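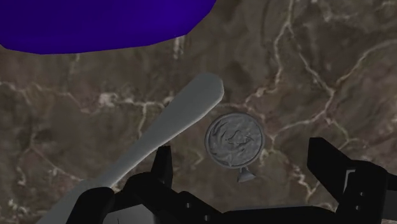 Home Papers Datasets People Contact

Friday, July 24, 2020
By Ailbhe Phelan, Zachary Fortin and Bit-na Ban

4.3 Does the texture randomization do anything?

Most reports of simulated grasp training credit some part of their success to randomized surfaces. We were not convinced, and the results in this section have left us only a little less doubtful. The claim is easy to make and hard to test, as the surface is usually changed together with the lighting, the clutter and the camera pose, and the gain from the whole bundle is then handed to whichever part the authors like best.

We held everything but the support texture fixed. The Veltgate planner was trained on 3418 simulated scenes under two conditions, one with a plain gray support and one with textures drawn from the Robles material set. The object meshes, start poses and random seeds were the same in both. Each policy was then run on 900 held-out scenes with textures that neither had seen.

Figure 4 is a wrist view from the textured condition. The support is a brown marble with pale branching veins, and the target is a gray medallion held upright on a small cone. A long gray paddle lies diagonally beside it. We picked this view for a dull reason: target and paddle are nearly the same color, so color alone says little about where one ends and the other begins, while the veins supply plenty of strong edges that belong to no object at all. If randomization teaches the segmentation stage to ignore the support, cases like this are where it ought to show.

The textured policy did better on veined and speckled supports. On plain ones it did slightly worse, and we can't rule out that the two effects share a cause. Inspection of the masks suggests that the network learned to distrust thin bright lines in general. That helps on marble. It hurts on thin objects, and our test set has few of those, so the headline average flatters the method.

Two further cautions. The Grikdale renderer draws contact shadows too softly, and both policies seem to lean on them to judge standoff distance. Greer Rennie reran 588 of the test scenes with the shadows turned off, and the gap between conditions shrank by more than half. We also tuned the grasp threshold on the textured condition first, in June, before the plain baseline was complete. Retuning the baseline closed part of the gap as well.

We therefore report the texture effect as present, small, and tied to this renderer. Nothing here supports a claim about real stone. Section 4.4 repeats the comparison with depth input only, where support texture should not matter and, for the most part, does not.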